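Minutes, Predstead Seed Swap and Growing Group, December meeting

Held in the back room at Brisholm Hall, 7.30pm. Mariama Laryea in the chair, Ekua Agbenyega taking notes (so blame me for the spelling of the bean names).

## 1. Last meeting's minutes

Agreed, with one correction: the purple-podded pea on the shared list is a climbing pea and needs tall supports. It went down as a dwarf. Apologies to everybody who has been planning to put it in a window box!

## 2. How the growing year went

We gave this a good long slot and could easily have filled the evening with it. The squashes were the stars. Mariama's plot produced so many that she is still handing them out, and the flavour after a few weeks on the shelf is wonderful — sweet, nutty and very good roasted with a bit of chilli.

Tomatoes were mixed. Blight came in early on the lower plots, while the ones against the south wall carried on cropping well into autumn. Several members want to try starting theirs a fortnight earlier under cover, and we'll compare notes in the summer.

The runner beans set poorly in the hot spell. Those who watered in the evening felt they did better, but we had no proper comparison. I would love to run one next year, with two short rows side by side. Three people have offered space already.

## 3. Seed saving

A really lively discussion. The main points, for anyone who missed it:

- Peas, French beans and lettuce are the best place to start, as they mostly come true from saved seed.
- Squashes cross very readily. If yours were grown next to somebody else's, please write that on the packet.
- Seed should be properly dry before it goes into an envelope. A bean that dents under a fingernail needs longer.
- Label with variety, year and whose plot. "Nice red one" was on four packets last time.

Mariama brought the last of the Nasrallah bean, a speckled climber that has been passed round the group for years. There are 50 seeds left in the tin. We agreed to split them between 5 growers, each of whom will return a share of their crop to the tin at the end of the season. It's a lovely bean and I'm thrilled we are bringing it back up.

## 4. Spring swap

The hall is booked for the whole afternoon. We have stock for a really generous table this time, and there was a strong wish to keep it free to come in, with a donations jar by the tea.

Brirkutora Nursery has offered us 3000 small paper envelopes left over from a print run. Accepted with great delight! They have a logo on one side but the back is plain and takes pencil well. I will collect them.

It was suggested that we lay the seeds out by sowing month as well as by type. After some back and forth we settled on type, with a coloured dot for the month, which should be easier to put back when packets wander.

The children's corner will have cress heads and a sunflower sowing table. Mariama would also like a short talk on sowing depth, with plenty of seed trays to poke about in.

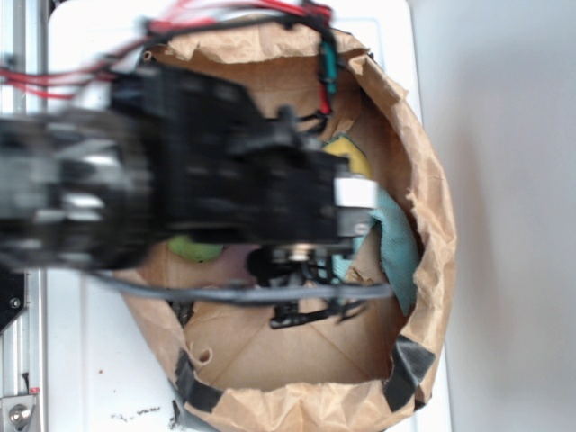
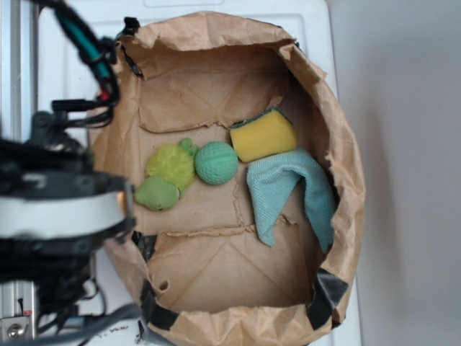
## 5. Shed and tools

The shed door is sticking again. It will be planed when the weather is drier. The long-handled hoe is missing — if it's in your greenhouse, no questions asked, just pop it back.

We agreed to buy a second riddle, as there is always a queue for the one we have in March.

## 6. Any other business

- A member asked about peat-free compost for fine seed. Sieving it first seems to be the trick, and several people swear by leafmould mixed in.
- There is plenty of comfrey to divide. Bring a bucket and ask Ekua.
- Could we have ginger biscuits again? Yes.

Meeting closed at 9.15pm. Next one in February, same room, and please bring your seed lists.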